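How to Weigh Small Metal Parts at Home Without Scratching Them

Many people write to me about small metal pieces, such as spacers, pins and short cylinders for clocks and lamps. They buy a bag of them and later find that two pieces which look the same do not have the same weight. For a balance wheel or a hanging lamp this is a problem. In this page I explain how I prepare the table and how I sort the parts.

What you need

A table that does not shake
A large white sheet, big enough to cover the top
A bowl with a smooth inside
A small kitchen or jewelry scale
A soft cloth and a pencil

Step 1. Cover the table

Put the sheet over the whole top and pull it flat with your hands. I prefer white because a small gray part is easy to see on it. If there is a fold, a cylinder will not stand straight and it can roll to the floor. I lost one from my Thammasiri lamp in this way in February, and I still did not find it.

Step 2. Place the bowl

The bowl goes to the far side, near the center, so your sleeves do not touch it. The middle of the sheet stays free for the part you are working on. Take only one part at a time and stand it on its end.
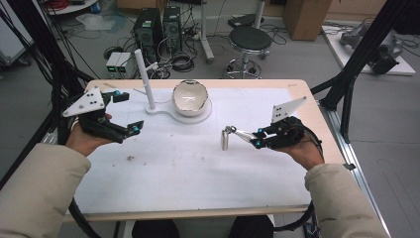 Savvas Economou
Home workshop editor, Trurncombe

A short, shiny cylinder standing on the white sheet makes only a faint shadow, so turn your lamp a little to one side if your eyes are tired. Look at the edge of the part from the side. Small marks you can remove with the cloth. Deep marks you cannot, and such a part I put away.

Step 3. Weigh and write

Switch on the scale and wait 30 seconds before the first part. Put the part in the middle of the plate, read the number, and write it with the pencil. Do this 2 times for each part. If the numbers are different, clean the plate and start again.

Step 4. Put the good parts in the bowl

Lower each part to the bottom of the bowl and do not drop it. Glazed ceramic is hard, and a metal edge can chip it. My friend Makis Vasilakis lays a piece of felt inside first, and I think this is a good habit.

When you finish, lift the sheet by the four corners and shake it over a tray. Keep the paper with the weights in the same box as the parts.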